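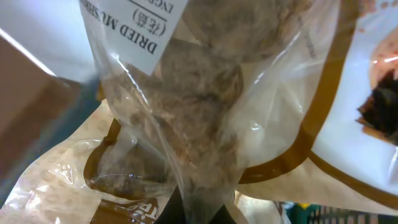
6.3 Setting the wrist camera and grip for bagged dry goods

Carry out this procedure after fitting a new wrist camera, after changing the fingertips, or when a new bagged product is added to the pick list. It applies to Stemari picking cells running the Vutanik controller. For boxed goods, see 6.2.

You will need:
One filled bag of the product
The 2 mm hex key from the cell toolkit
A lint-free cloth

1. Press STOP on the pendant and wait for the beacon to turn amber. Open the cell door.

2. Wipe the camera window with the dry cloth. Do not use solvent.

3. Check that both fingertip screws are tight. Replace any pad that is split or has lifted at the corner.

4. Lay the bag among other packages, as it would lie in normal stock. Leave the label as it falls. Labels may be tilted or upside down when the camera reads them.

5. Close the door and select Setup > Camera > Live view. Jog the arm until the viewing distance reads 200 mm.

6. Look for white glare on the film. If it hides the product name, lower the ring light one step at a time, starting from 68. Small streaks along creases can be left.

7. Select Teach > Soft pack. Move the outline on the screen so that it follows the bag and leaves out any packaging behind it. Mark the gathered neck, if there is one, as a separate zone.

8. Set the grip force to 21 N and run a single test pick at slow speed.

9. If the bag slips, raise the force by one step and repeat. You may go up to two steps above the starting value. If it still slips, stop and change the pads.

10. Save the recipe under the product code.

CAUTION: Keep hands out of the cell during the test pick. The fingers close without warning when the bag is detected.

CAUTION: Dried mushrooms and similar brittle goods break under excess force. Check the bottom of the bag for crumbs after each test.

Note: On cells supplied with the Culley light bracket, the ring light cannot be lowered below step 3. Tilt the bracket to reduce glare further.

Note: Recipes made with Valderrama fingertips must be taught again if standard fingertips are fitted.

If the controller shows "Outline lost", go back to step 5.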